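Our meal tray project at Venness has had a good few weeks, and I'm glad to tell you so. Your grant of $2000 paid for the bins, the trays and the new sorting tables, and we are nearly done setting up.

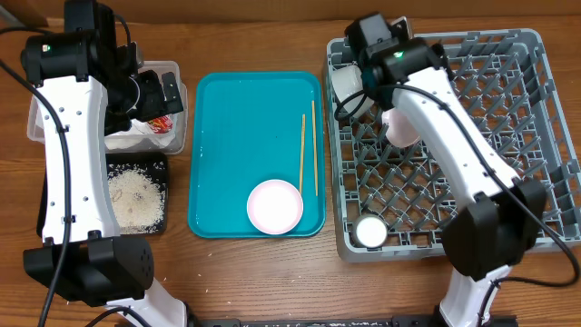
Sorting table with the wrapper bin, teal tray and gray dish rack.

Wrappers go in the clear bin, leftovers in the black one, and dishes in the rack, an order we settled on after trying 3 others (some of them pretty clumsy!).

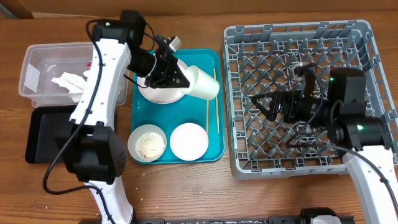

Venness, June 15, 2024

Paper cups still slow us down a little, as they ride in on the same tray as the plate, bowl and chopsticks. We would love to have all 100 trays on this routine by August, and I'll write again then.

Warmly,
Thomas Bassi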